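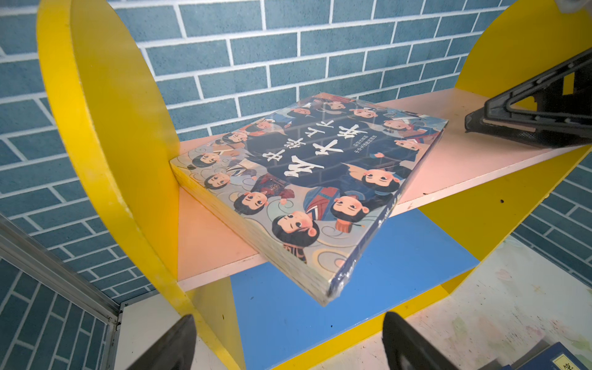 Buying a gripper for a two-arm setup is mostly a fight with your own budget, and I lost mine to the Movar soft-finger kit. It's $394 a pair (or $618 with the wrist camera and bracket, which I caved and got!). My line is small retail stuff, so I care about books more than boxes, and a thick one in shrink-wrap on a painted shelf is exactly the sort of job I budget for. Plastic throws glare back at the camera, so put some money aside for decent diffuse lighting before you buy a fancier hand. I set aside $200 and wish I'd doubled it.

The fingers themselves? Love them. Slim, easy to swap, and spares came quickly from the Sundusley shop. The cables I like a lot less. Leave slack for the wrist to turn and they'll find something to snag on, so add clips to your order. Our whole upgrade came to $2,945 with mounts and shipping, and the mounts were the part I'd guessed worst. Four stars from me, and I'd buy the pair again.
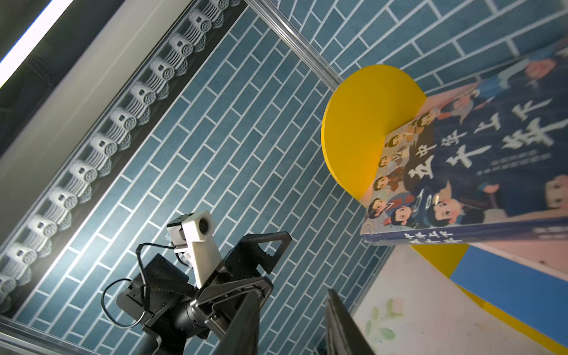 Kaj Kjærgaard wrote back that I should have priced a second set of fingers from the start, one per arm, and held off on the camera until November. Fair point, though I'd still want the camera first.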